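Planning the Purchase of a Small Robot Cell: Notes for Week Five
By the course instructor, Automation Planning
Updated in July
Reading time: 6 minutes
16 shares | 2 comments

Last week we made the list of tasks. This week we must put money beside the list, and here many students hurry too much. They open the catalogue, choose an arm, and afterwards ask what the arm will do. Please work in the other direction. Begin from the object which must be moved, then the place where it must go, and only then the machine.

For the whole unit we keep one task: a teal cube is picked from a dark table and put in a dish. It is simulated, so the cost of a mistake is only your time.

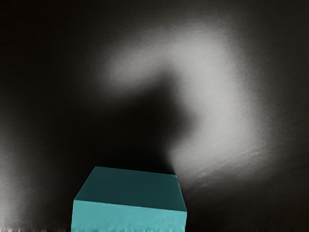
The budget sheet has four parts: simulation, arm and gripper, sensing, and installation. In the Dullel exercise the total is 700 hours of labour and one capital amount, which you will find on the cover page. Do not mix the two. Hours are paid from the operating budget, and a finance office will send your sheet back if an arm is written there.

Simulation comes first in the order of spending. A licence for the Saliba package is cheap beside the hardware, but the labour for building the scene is not cheap. Students usually write 16 hours for this. In the worked sheet it is 132, and the largest share goes to surfaces and lighting. If your real bench will be glossy, then the simulated bench must be glossy too, otherwise the sensing line of the budget is only a guess.
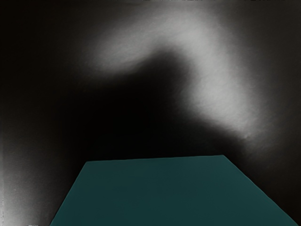 Figure 2. Close view of the teal surface in simulation. The background gives blurred light and dark areas with no hard edges.

Sensing is the line which is most often cut. I ask you to defend it. From a close view you learn the colour and the edges of the part, but very little about what stands near it. A wider view gives you the neighbours. Whether you need both is a question for the task list, and you should write the answer in one sentence beside the price. When the sentence is difficult to write, the item is probably not needed yet. 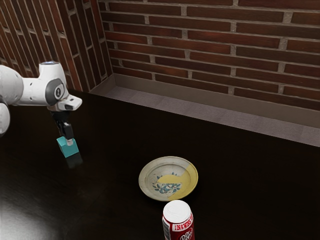

For the arm, compare at least two offers on the same page. The Esar and Sarneo quotations in your reader are not written in the same manner. Esar includes the gripper and the mounting plate, while Sarneo puts the gripper, the fingers and the cable set as separate items, and spare fingers are not mentioned at all. Rewrite both in your own table before you compare anything. Freight, duty and the electrician must also be there. I have seen a good project wait a whole term for a power outlet.

Allow also for the clutter. A real bench is shared, and other things will be left on it. Decide in the planning stage whether the cell must work around them or whether the operator must clear the table each time, and put the cost of this decision in the operating budget.
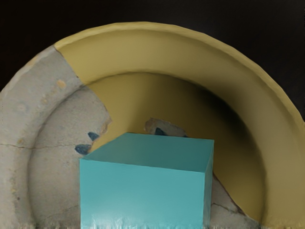
Figure 4. The cube in the bowl. The grey and yellow areas meet along an irregular line.

The receiving dish is an item also, even when it costs almost nothing. Its rim, depth and colour have an effect on the gripper and on the sensing. Write its measurements in the specification, and order several pieces at the same time, so that the replacement will be identical.

For the tutorial on Saturday, bring your sheet with the hours filled in. The Dullel plan leaves about 362 hours after simulation and installation are subtracted, and you must divide these between programming, testing and training of operators. Show your division and mark which hours you would give up first. Late sheets go in the tray beside the lab door.

2 comments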